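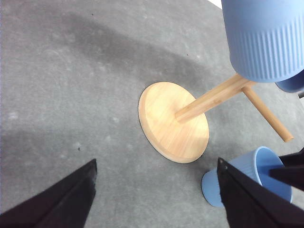
Daithí Lynch told me I'd never last past the first weekend without coffee, and that if I was going to write up my own sleep for a grade I should at least pick something easier to give up. Fair enough! I picked caffeine anyway.

**Sleep and Caffeine: A Self-Tracking Project**
16 December 2020

So the plan was 9 weeks. The first four I'd drink whatever I normally drink (a lot, it's embarrassing, I started in July when I was working the early shift in Ganham and never stopped). Then one week to taper down, then four with none at all. Every morning I wrote down when I got in bed, when I thought I fell asleep, how many times I woke up, and a score for how I felt.

I used the Turnoteck sleep log because the school library has it for free. It's fine. It lost two of my entries early on, so I copied everything into a paper notebook after that, and the notebook is what I used for the results. That leaves 64 days minus the gaps — wait, no, nine weeks is 63 days. I kept going one extra morning by accident and I'm counting it, so 64 mornings, 62 usable.

**The taper**

I went from four cups a day to two, and then to one small one before class. The headaches came anyway, right behind the eyes, and I was snappy with everybody on my hall. I slept in my clothes twice. My scores for that week are the lowest in the whole notebook and I almost left them out of the chart, but Mr. Chaimongkol said to keep them in and shade them gray, so that's what I did.

**What changed**

Falling asleep got easier, and I noticed it pretty fast. Waking up in the night didn't change much at all, which surprised me (I was so sure that would be the big one). The morning score went up slowly and then sort of sat there. I also got hungry at weird times and ate a ridiculous amount of toast.

**Problems**

I knew what I was testing, so of course I wanted the no-coffee weeks to look good. Also finals prep landed right in the last stretch, and I was going to bed later no matter what I drank. And it's one person! If I did it again I'd get a few friends in on it and have somebody else keep the scores.

I had a decaf this morning. Still deciding about the real stuff over break.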